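**Fake flowers smell of plastic and glue, how to remove?**

Hello. I bought artificial flowers from the Flerkwood shop for my mother's unit, 18 stems in total. They look nice, but the smell is very strong and she gets a headache from it. I have put them on the balcony for 3 days and the smell is still there. Can I wash them? I am afraid that the colour will run, mostly the red ones. The label says only "Nadix, keep from flame".

---

**Answer 1** (accepted)

I had the same problem in November. First test one petal at the back with a wet cotton bud. If the bud stays white, you can wash.

1. Fill the laundry tub with cool water and a small squirt of dishwashing liquid.
2. Hold the stem and move the head in the water. Do not rub.
3. Rinse, shake, and hang upside down in shade. Full sun will fade them.

Then close them in a box overnight with an open dish of bicarb soda. I had to do the box two times. If the stems have wire inside, dry the cut end with a tissue, otherwise it makes rust.

---

**Answer 2**

just take them back to the shop, if it gives headache it is not worth it

---

**Answer 3**

I agree with the first answer, but please don't wash them if they are silk or paper. For these I use a hair dryer on the cool setting and after it the bicarb.

Also maybe put out less of them at once. One small bunch in a little vase is enough for a table, and the rest can stay in the garage until the smell is gone.

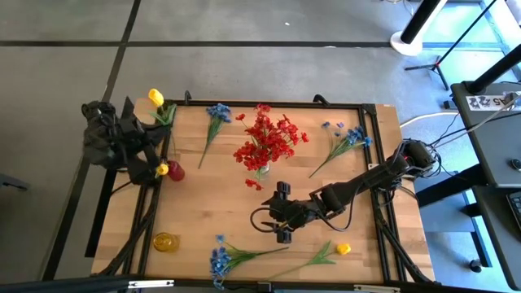 *Red artificial flowers in a small glass vase*

Fovau spray only covers the smell, I paid for it and was sorry.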